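How to Block a Crocheted Shawl Without Losing Your Mind (or Your Pins)

Posted 6 November 2020 by Theda Fuchs

So you've woven in your last end and your shawl looks like something the cat slept on. Please don't be discouraged! Mine look like that every single time, and I have been making them since before my knees started to creak. Blocking is the step that opens up the stitches and lets the lace breathe, and I do wish I had started doing it years earlier than I did.

I'm using my Raltden shawl for this one, the big triangle with the shell border. It measures 145 centimeters across the top once it's blocked, and quite a bit less before, so there is some stretching to do. The yarn is Brandes fingering weight wool in the dusty green, shade 3167. If yours is cotton or acrylic, read the note near the end before you get anything wet.

What you'll need

A basin or a clean sink
Wool wash, or a drop of mild shampoo
2 big bath towels
Foam mats, or a spare bed you won't need until tomorrow
Rustproof T-pins, more than you think
A tape measure
Blocking wires if you have them (I managed without for ages)

Step 1. Soak

Fill the basin with cool water and stir in the wool wash before the shawl goes in. Press it under gently and leave it for 20 minutes. Don't swish or rub. I once had a lovely chat on the phone while absentmindedly squeezing a wet shawl, and I got a very nice felted potholder out of it.

Step 2. Get the water out

Lift the shawl with both hands underneath so the weight doesn't drag on any one part. Squeeze, never wring. Lay it flat on a towel, roll the whole thing up like a jelly roll and kneel on it. Then do the same with the second towel.

Step 3. Pin the top edge

Spread the shawl on your mats and find the center of the long edge. Put a pin there first, then one at each end, stretching to your measurement. Now fill in between, a pin every couple of inches, and stand back to check that the line is straight. If you have wires, thread them through the edge loops and you'll only need a handful of pins.

Step 4. Pull down the point

Take hold of the bottom point and draw it straight down from your center pin. Measure both sides from the point up to the corners - they should match. Mine never do on the first go, so I unpin and fuss with it until they're close.

Step 5. Shape the border

Each shell gets 3 pins, one in the middle and one on either side. This is the slow part, and I like to have the radio on. Work from the point up one side and then the other.

Step 6. Leave it alone

Overnight at least, and longer in damp weather. Here in Flanovthorpe anything I block in April takes two full days. The middle always feels dry before the border does, so check the shells before you take out a single pin.

A note on other fibers

Cotton can be pinned the same way but won't hold the shape as long. For acrylic, pin it dry and hover a steamer well above it, and never let the hot metal touch the yarn. I made a scarf in Ondix acrylic last year and steamed it this way, and it has kept its drape nicely.

Next time: sewing on a border that you've crocheted separately. 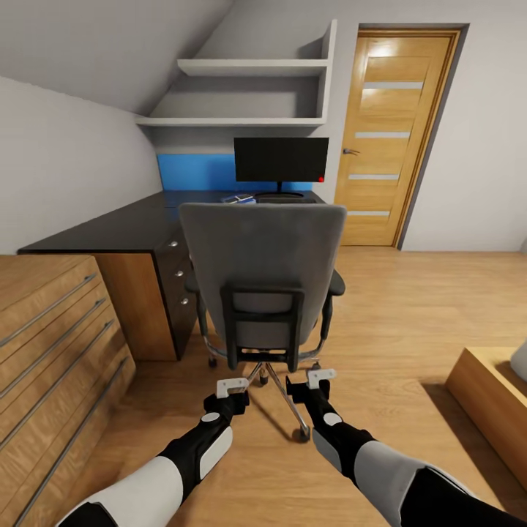 Attic bedroom with desk and gray office chair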